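Decanting (bottled water service)

Decanting, in the context of bottled water service, is the transfer of drinking water from a sealed retail container into an open vessel for immediate consumption. The term is borrowed from wine service, where it also covers the separation of liquid from sediment. In water service no separation is intended, and the word refers only to the pour. Trade manuals treat the subject under three headings: closure, flow, and vessel.

Terminology

The source container is called the bottle or, in older catering manuals, the primary. The receiving vessel is called the glass regardless of what it is made of. The space left between the surface of the water and the rim of the glass is the freeboard. The air space inside a sealed bottle is the headspace. The two are often confused in product literature. 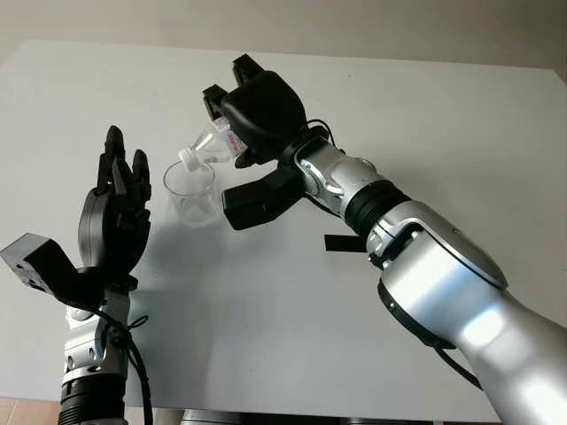 Flow behavior

When a narrow-necked bottle is tilted past the horizontal, water leaving the neck lowers the pressure in the headspace. Outside air then enters through the same opening and rises through the liquid as bubbles. If the neck is completely filled by the outgoing water, air and water take turns, and the stream pulses. This effect is known as glugging. It is reduced by keeping the tilt shallow enough for a channel of air to remain open along the upper side of the neck.

Thin-walled plastic bottles behave differently from glass ones. The wall can flex inward as the pressure drops, which delays the entry of air and then releases it suddenly. Squeezing the bottle raises the internal pressure and speeds up the flow, but the wall draws air back in when it is let go. For this reason service guides recommend a light grip near the middle of the body.

At low flow rates water may cling to the lip and run back along the outside of the bottle. The tendency depends on the sharpness of the lip, the speed of the stream, and how easily the surface is wetted. Threaded necks give mixed results - the rim is often sharp, but water that passes it can collect in the thread.

Closures

Most small bottles for still water use a one-piece or two-piece screw cap with a tamper-evident band. The band separates from the cap on first opening and stays on the neck. Tethered caps remain attached by a short strap and must be turned clear of the stream before pouring. The Kerkach closure, used mainly on refillable glass bottles, replaces the thread with a lever and gasket. The Movex closure is a push-fit stopper with a built-in vent, designed to admit air during the pour and so limit glugging.

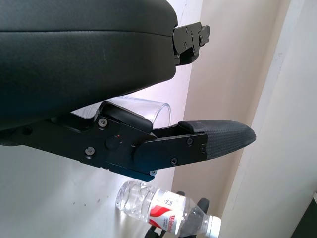 Procedure

Formal procedures vary by house style. The Magsi method, taught in several hotel training courses, has 4 steps: present, open, pour, and close. The bottle is opened in view of the guest and the glass is left standing on the table throughout. The Oment method differs in that the glass is lifted and tilted toward the bottle. It is mainly used for carbonated water, where a pour down the side wall preserves more of the dissolved gas.

A fill of two-thirds is common for still water. Ice, when offered, is added before pouring. The bottle is then placed to the right of the glass with the label facing the guest.
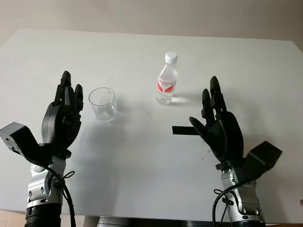 Vessel choice affects both stability and the rate at which water warms. Stemmed glasses keep the hand away from the bowl but tip more easily. A plain tumbler, such as the clear one standing empty beside the capped bottle, has no stem and a lower center of gravity, and is the usual choice for conference tables and hospital trays. Heavy bases improve stability further at the cost of storage weight.

Hygiene

Once a bottle has been opened, its contents are exposed to airborne particles and to contact at the neck. Guides advise against letting the neck touch the rim of the glass, and against topping up a glass from a bottle that has been drunk from directly. Partly used bottles should be recapped and chilled.

See also: Carafe; Freeboard (tableware); Screw cap; Table setting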